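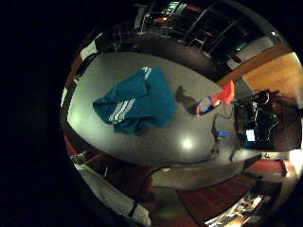
I own one good jacket for cool weather and I have been treating it badly. It comes off when I walk in, it lands on the nearest flat surface, and it stays there until I need it again. The nearest flat surface is usually the table. It's the teal one with the three white stripes, and when it's in a heap like that the stripes go every which way and the creases set in. By the next morning it looks like I slept in it.

So in November I decided to learn to fold it and put it away, every time, for the whole month.

I already had hooks. There are two of them by the door and they are full of other coats. I could have put up more, but Manolis Balaskas, who lived with me for a while and is tidier than I am, always said hooks are where jackets go to be forgotten. He folded everything. I used to think it was a waste of time.

The way I do it now is simple. Zip it all the way up first. I skipped this for the first few days and the front kept sliding apart. Lay it face down and pull the back flat with your hands. Sleeves go straight across the back, one over the other, and then I turn them down at the elbow so they don't stick out the side. Fold in both sides a little, then bring the bottom up to the collar. Done. It's a slippery sort of jacket, so I press down on it before I pick it up or it opens again.

A smooth table is not the best place for this. The fabric slides around. The bed works better, but the bed is in another room and I know myself, so I use the table. I put one hand on the collar and work with the other.

The folded jacket goes in a canvas bin on the shelf in the hall. I bought the bin at Barport for 12 dollars and it holds the jacket, a rain shell and my gloves. I looked at a bigger one with a lid but didn't get it - I would have stopped using it by the end of the week if I had to take a lid off.

I missed two days that month. One was a late night and the other I just didn't feel like it. Otherwise it went in the bin.

The table is a different problem. With the jacket gone I started noticing the rest of what gets left on it, mostly small stuff that has no place to go. Zoi Chrysikopoulos told me to get a tray. I don't want a tray. I think a tray is just a smaller table - but I haven't come up with anything better, so I may end up with one.

Next I want to do the coats on the hooks. At least one of them hasn't been worn since I moved here, and the gray one needs a button.

Contact | © Qistina Hidayat | Back to top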